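6.2 Running the open-day demonstration

1. Clear visitors from the Foltau cell and close the barrier.
2. Set the arm to demonstration speed. Do not exceed 100 mm/s.
3. Place the ball on the wooden surface.
4. Start program 2 and keep one hand near the stop button.

CAUTION: Visitors must not hand objects to the gripper.

5. Bring the open fingers toward the ball on the wrist view. Approach slowly.

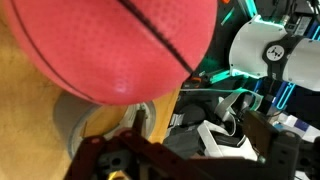 6. Close the fingers until the force reading levels off, then hold.
7. Open the fingers and return the arm to home.

Note: At Histhorpe, log each run under the operator's name.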